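Valtimia Desk: nine months with a macro data subscription

31 Jul 2026

I pay for too many data services, so when my Skanden plan ran out in November I told myself I'd go without for a while. That lasted two weeks. I signed up for Valtimia Desk, the one that promises interest rates, trade figures and government debt numbers for 128 countries in one place.
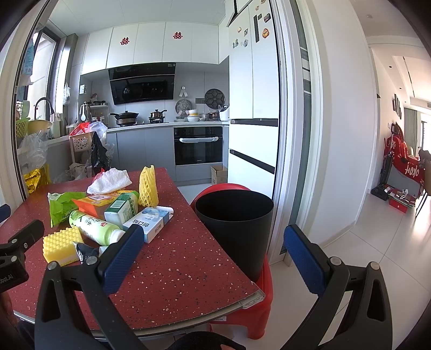

The price is $118 a month if you pay as you go, and I do, since I like being able to walk away. For that you get 1,597 data series, a chart builder and a spreadsheet add-in. I write a small newsletter on bond markets and mostly want to know two things on any given morning – what did inflation do, and what does the central bank think about it?

The add-in is why I've stayed. You type a country and a series name into a cell and the history fills in underneath, revisions included! I used to keep old inflation releases in a folder and compare them by hand (yes, really), and now I can pull up the first print and the latest one side by side. For quarterly growth numbers, which get revised forever, that alone saves me a chunk of an afternoon.

The chart builder is fine. It does real yields nicely, and you can shade recessions with one click. But the default axis almost never starts where I want it, and it forgets my settings every time I log out. I wrote to support and they said it was on the list. Still on the list, I guess.

My bigger gripe is coverage. The large economies are great, but some of the smaller ones have debt figures that stop two years ago, with no note telling you so. I nearly published a chart with a flat line at the end that was just missing data. Tarar is better on this, with a little gray flag on anything stale, although Tarar's search drove me up the wall during the trial.

There's also a forecasting tool called Ania that comes with the plan. You give it a rate path and it gives you back a growth and inflation path. Fun to play with, but it won't show you the equations, and I don't like quoting a number I can't explain to a reader. I've opened it maybe 9 times.

If you live in spreadsheets and mostly follow the big bond markets, I'd say go for it. If you cover smaller countries, ask for a trial first and check the last date on every series you need. Four stars from me, and I'd bump it up if they fixed those axes.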